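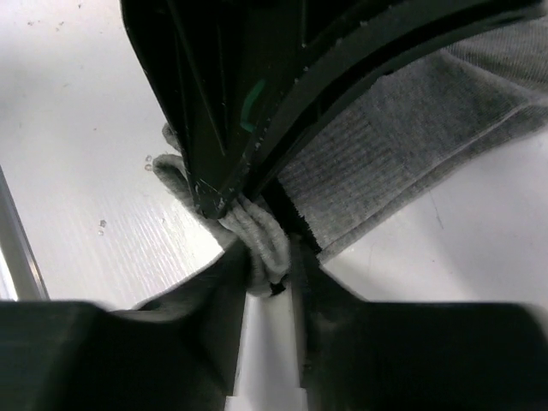
Figure 2. Grey ribbed fabric beside a black plastic part with scuffed lower edges.

By Dalia Navickas and Ivars Toom
July

4. Does wear tell us when people throw things out?

The usual claim in work on household waste is that people get rid of clothes and small goods when they wear out. We doubt it. The claim rests mostly on surveys in which people are asked, months later, why they parted with something, and "it was worn out" is an easy answer to give. Lozano's interviews in Poston relied on this kind of recall, and so did our own first round in Forkunlow.

For the second round we asked 86 households to keep a diary for seven weeks, noting each item as it left the home and grading its wear from one to five. Scuffs on hard plastic, of the kind visible along the rim in Figure 2, were graded on the same scale as thinning or pilling in cloth. We are not sure this was wise. A scuff on plastic may mean years of use or one bad knock, and the scale cannot tell them apart. Knitwear is hardly easier - a ribbed cloth can look sound when folded and be thin at the heel.

Even so, the diaries do not sit well with the usual claim. Of the items graded, 50 per cent were given a one or a two, meaning little or no wear. Many left the home during a move, a clear-out or a change of season. Eglītis has argued that such items are "worn out socially", but we find it hard to see what evidence could count against that idea, and we leave it aside.

Two cautions apply. Diary keepers may grade kindly, as a thing given to a charity shop feels better if it is still good. The Voren households also handed in their diaries late, and some entries were plainly filled in at one sitting. We kept them in, and taking them out does not change the overall pattern. It does make the Voren figures too thin to report alone.

Comments

M. Lukoševičius: Did anyone check the grades against the objects themselves? Self-grading seems a weak spot.

Consuelo L.: Fair point about recall in my interviews. I would still like to see the moves taken out of the count.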